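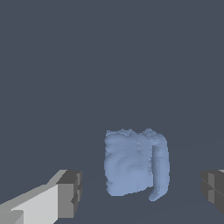
Nine hundred goes at a blue cloth

I have spent a good part of December in the spare room at Skumholm making a simulated arm pick up a simulated bit of cloth. The target on the planning sheet is 900 demonstrations. I have done 319. Whether the other 581 are worth doing is what this post is about, and I warn you that I started out doubtful and have not been talked round.

The idea behind Funia, our project, is the one everyone has at the moment. You steer the arm yourself, the software keeps what the cameras saw and what your hand did, and after enough of that you hand the pile to a learning system and hope it picks up the habit. Fimov is the simulator we use. It was chosen before I arrived, and it is decent enough. It starts quickly, it rarely falls over, and the cloth behaves like cloth until you pinch it near an edge, when it behaves like porridge.

My first complaint is the target. I asked where 900 came from and was told it was what the last task had used. The last task was stacking blocks. A block has a right way up and stays the shape you left it, and a cloth has neither of those good points. So we have borrowed a number from a problem that doesn't resemble ours, and put it in a spreadsheet, where it has turned into a fact.

The second is me. Somewhere after the first hundred I stopped thinking about what I was doing. I come in from the same side, slow down at the same height and close the fingers at the same moment, all without deciding to. That makes for very tidy recordings. It also means the system will see one person's rut over and over, and I would bet my lunch that it falls to bits the first time the cloth lands somewhere I would have nudged it away from.

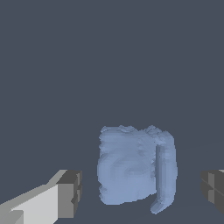
Doesn't the simulator just shuffle the starting positions for you?

It can, within limits you set yourself, and the limits are the trouble. Ours were set narrow so that the early runs would go well, and they were never widened. I opened them up last week and my rate of clean runs dropped like a stone, which I took as good news. It was not received as good news.

There is also the question of what to throw away. The house rule is that a fumbled run gets deleted. I have deleted 73 so far, and I regret most of them. A fumble followed by a recovery is worth more to me than another smooth pass, as the machine is going to fumble and will need some notion of what comes next. If every recording it has ever seen is perfect, it has no reason to know that things can be put right.
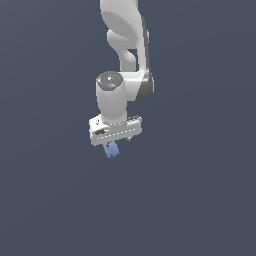 So I now keep two folders, one for clean runs and one for messy ones that ended up all right, and I write a line about each messy one as I save it. This slows me down a lot. On a good morning I get 10 of the messy sort with notes I would trust, and then my tea is cold and my wrist hurts.

I did look at Brouwer, the script that claims to stretch a small set into a big one by shifting everything about a bit. Perhaps it works for blocks. With cloth, you shift the start and the folds no longer match the movement that follows, so you get a large set of slightly wrong lessons. I switched it off after an afternoon. I may have been unfair to it, and if someone has had better luck with soft things I would like to see the failures as well as the successes.
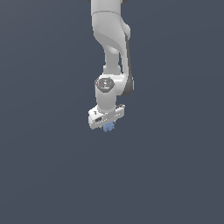
Labelling is the part I trust least of all. Each run gets marked "held" or "not held", and in most cases that mark comes from me squinting at a playback at five in the afternoon. From the wide view the cloth is a small blue scrap under the hand, with the fingertips hidden behind it, and I am supposed to say with confidence what the fingers are doing. I have gone back over old labels and disagreed with myself more often than I like. The simulator knows about contact, of course, and we could take the label from there, except that its notion of contact with a soft object has its own oddities and I would want to check those by eye too. Round we go.

For now I am going to stop at the 319, train on those, and look hard at where it goes wrong before I record another one. The sheet will show me as behind. I have added a column for starting position and another for which side I came in from, both blank for the older runs, and I will be filling those in by hand until after the holidays.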